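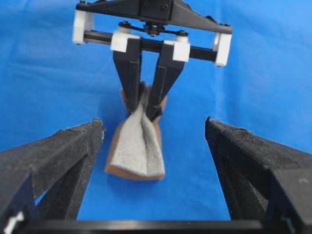
04/01/2022 fabric notes, blue backing

Blue sheet still smooth to the hand, slight wrinkling. Creases run on the diagonal and did not go away after a night laid flat. Left as is. Will press before the next batch if K. Nkosi wants it flatter.

Small cloth pieces cut from the Grovitz remnant, 100 mm strip first, then cross cuts. Edges not finished. Two pieces frayed at the corner and went in the scrap bin. Remaining pieces in the drawer marked Tamihana, 15 per bag.

Weights: full remnant 488 g before cutting, offcuts nearly 200 g. More waste than I planned for. Next time cut along the selvage first and square up from there.

Pinched at the top edge, a small piece hangs differently depending on grain. Cut on the bias it twists. Straight grain only from now on.

To do:
- ask Wodia for the fiber content of the remnant, label is missing
- new blade for the rotary cutter
- second blue sheet, same shade if they have it
- Keabetswe has the good shears, get them back

Last updated: April 2022
Flerance Textile Workshop | Contact | Back to top
This site uses cookies. By continuing to browse you accept our use of cookies.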